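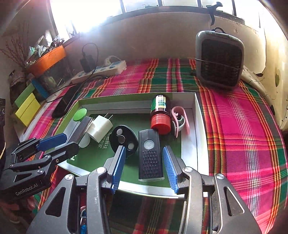
**Hegarty opens its doors, asks visitors to bring their clutter**

OSTSIDE, Thu 8 November – Hegarty, the small automation firm behind the Grotar sorting program, will hold its first public open day this month at its Ostside workshop. Guests are invited to pick up a hand-held gripper and find out how hard it is to tidy a box.

The subject of the day is household odds and ends: chargers, remotes, small bottles, plastic clips and the other things that live at the bottom of drawers. Grotar learns to handle them from recordings of people doing the same job with grippers in their hands. Visitors will work in 20-minute turns, up to seven people at a time.

"We have spent years telling people that robots will take over the dull work," said Frauke Lammers, managing director of Hegarty. "So far the dull work has mostly been mine. I have personally moved the same charger more often than I care to discuss."

A trial run with 22 guests from the Vonberg adult education center took place in February. The fastest cleared a box in 69 seconds. The slowest, Hegarty's own head of engineering Rüdiger Thiele, has asked that his time be left out of this release.

"It looks like picking things up," said Thiele. "You've been doing that since you were a baby. Then someone gives you two soft pads and a lever, and a bottle cap makes a fool of you."

Eustaquio Gallegos will lead the hands-on sessions. Roswitha Kettler will give a short talk on why round things roll away, with questions afterward. Coffee is provided, and guests may use their own fingers for the cups.

Visitors are welcome to bring one small object of their own for the boxes. It should fit in a coat pocket and contain nothing sharp, alive or sticky. Objects will be handed back at the door.

Admission is free, but places must be reserved through the Hegarty front desk. Children under seven need an adult with them.

**Press contact:** Wolfram Kleinschmidt, Hegarty, Ostside. Interviews and workshop visits by arrangement – mornings preferred.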